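Is the Dingate robot open day OK for kids?

Posted in September by Pirnwood

Koo is doing its open day at the Dingate building again. Is the picking demo worth 40 minutes each way with a 6 year old? Can you get close?

Sadham
We went last year. You stand behind a rope, close enough to see into the bins. The demo is short - 4 runs an hour - so check the board by the door when you get in. Mine liked it more than the talk. 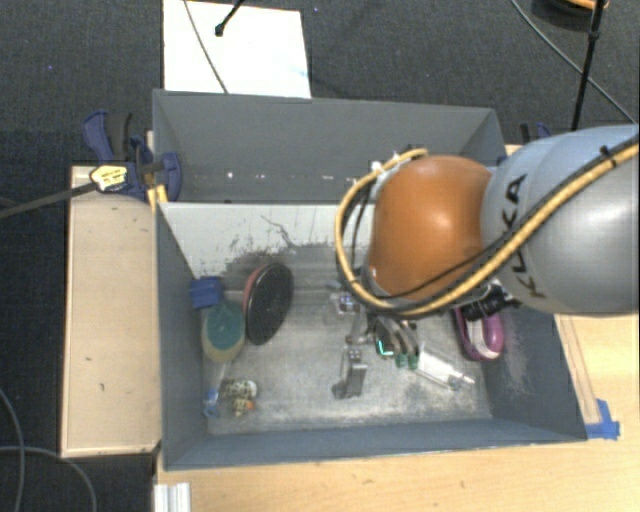 KUKA arm over the front bin, Koo picking demo

dingate315
its ok. parking is bad, go early

Related
Which bus stops near Dingate?
Open days with free entry
Do I need to book for Koo talks?

Contact us | Terms | Back to top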